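Household Practice
Reading time: 6 min
14 shares | 2 comments

Chapter 7
Drying and Storing Stemware

7.1 Scope of the chapter

Chapter 6 dealt with plates, bowls and other flat or nested ware, where stability depends mainly on the width of the base. Stemware is a different case. A wine glass carries its bowl high above a narrow stem, and a small sideways push at the rim may be enough to tip it. The same shape, however, offers a method of storage that plates do not allow: the glass can be hung by its foot.

This chapter covers hanging storage on free-standing racks. Fixed under-shelf rails are treated in Chapter 8. Glass, acrylic and other plastic ware are considered together, except where the lower weight of plastic changes the procedure.

7.2 Terms

Foot: the flat disc on which the glass stands.
Stem: the narrow part between foot and bowl.
Bowl: the part that holds the liquid.
Rim: the open edge of the bowl.
Post: the upright member of a rack.
Arm: any branch of the rack that carries a glass.
Clearance: the vertical distance between the rim of a hanging glass and the surface below it.

The word "base" is kept for the rack and is not used of the glass. Older manuals use it for both, which causes confusion in written instructions.

7.3 The free-standing rack

A free-standing rack consists of a base, a post and a set of arms. The arms may be straight, forked or curled. In each case the foot of the glass rests on the arm while the stem passes down through a gap, so that the bowl hangs with its rim towards the table. The gap must be wider than the stem and narrower than the foot. 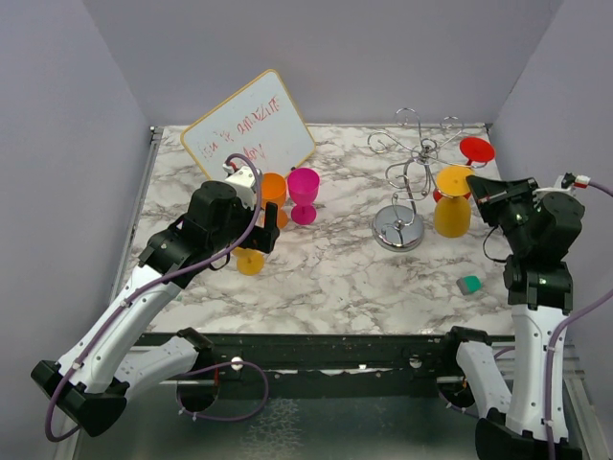
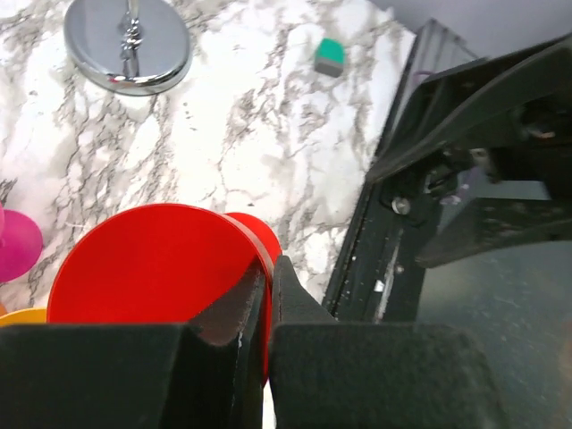
Figure 7.1. Metal stand and plastic stemware on a marble-patterned surface. The first view includes glasses hung on the curled arms; the second is a closer view of the round base.

The load on a rack is seldom even. If all the glasses hang on one side, their combined weight acts at a distance from the post and tends to lift the far edge of the base. Consider a rack with a mass of 915 g carrying glasses with a total mass of 559 g. With the load shared between opposite arms, the turning effects largely cancel. With the whole load on neighbouring arms they add together, and a light knock may then be enough to upset the stand.

Plastic glasses reduce this effect but do not remove it. They also swing more readily when touched -- a point taken up again in Section 7.6.

7.4 Order of loading

The following order is used throughout the chapter. It is adapted from the Omano course notes prepared by Xolani Baloyi.

1. Place the rack on a level surface, clear of the edge.
2. Stand the glasses upright beside it, within reach.
3. Take the first glass and invert it.
4. Guide the stem into the gap and lower the foot on to the arm.
5. Release the glass only when the foot is fully supported.
6. Load the opposite arm next.

Unloading follows the reverse order. A glass should be lifted slightly before it is drawn out, so that the foot does not scrape along the arm.

7.5 Clearance and drainage

Glasses hung wet need space beneath the rim for air to pass. A folded cloth under the rack will catch drips, but it must not touch the rims or lie under one side of the base only.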